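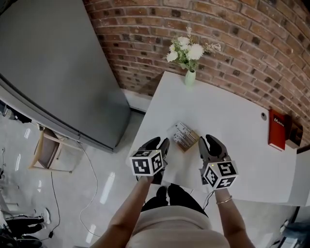

A white table by the curved brick wall at Brernungate, with flowers in a pale green glass vase.

Brernungate opens its long tables to the neighbourhood this September

Brernungate, the old brick building on Ekanayake Street, will open its ground floor to the public from September, with 12 white tables set out for anyone who would like somewhere pleasant to sit, read, write letters or get on with a bit of handiwork.

The room has been furnished by Namia, the small interiors firm from Vadel, who were asked to keep things simple and to leave the brickwork well alone. The curved wall is very much the heart of the place — red-brown brick laid in level courses, with a few much darker ones dotted about — and the tables are plain and white so that it can be enjoyed properly.

"We had all sorts of grand ideas at the beginning, shelves and panelling and goodness knows what, and then one afternoon we stood a vase of white flowers against the bricks and decided to stop there," said Bevan Tawhiri, who led the work for Namia. "A few dried sprigs in with the fresh stems, a red book propped against the wall, a little brown wooden box beside it, and it felt like somewhere you would want to spend a morning."

Visitors are welcome to bring their own books and boxes of bits and pieces, and to leave them on the table while they fetch a cup of tea. The reading shelf in the hallway will start with 1000 donated titles, and further donations will be very gladly received at the front desk.

Belmiro Rebelo, manager of Brernungate, said: "People have been peering through the windows all summer and asking when they can come in, which has been lovely, and I am so pleased to be able to tell them at last. The kettle will be on and we do hope they will stay a while."

The room seats 72 and will be open from 9.30am until 6pm. Entry is free. Groups wishing to reserve a table may do so up to 30 days ahead by asking at the front desk.

ENDS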